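28 Apr 2018
by Slavica Softić

New pads day! I've been looking forward to this more than is reasonable. The old blue ones on my hand-held gripper had gone shiny at the tips, and a shiny pad is a useless pad as far as candy wrappers go. They slide right out.

Swapping them is the easy bit. Old pad off, clean the finger with a bit of alcohol, let it dry, press the new one on and leave it alone overnight (I never manage the whole night). What took me most of the evening was the play in the linkage. Each jaw is a parallel linkage on little pivot screws, and those creep loose with use. You don't notice until the tips stop meeting squarely, and then everything you pick up comes out at a slant. Miloslav Říha told me to go a tiny bit at a time and work the jaw by hand after every turn, and he's right – too tight is worse than loose, it gets sticky right at the end of the travel.

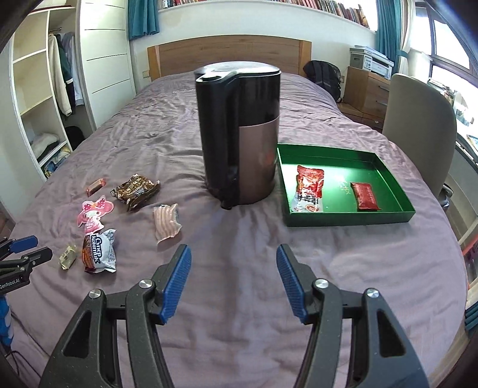 My check afterward is always the same: open wide, close slowly, watch whether both pads touch along the whole face. Then small stuff first, wrapped sweets and thin packets, because they tell you right away if one tip is sitting high. A big bag of snacks forgives nearly anything! I like doing it over a bedsheet too, the cloth gives a little when you come in too low and the fingertips don't take the knock.

I log every closing that slips. Before the new pads I had 37 slips in 582 closings, which is pretty awful. I'll do the same count again once the new ones have settled, and I'm itching to see it.

Still to do: one pivot has a faint click when the jaw is nearly shut. Could be the screw, could be a burr on the plastic. Evelien Dierckx lent me her good screwdriver, 16 little bits in a tin and every one of them fits something, so I'm taking that jaw apart again tomorrow.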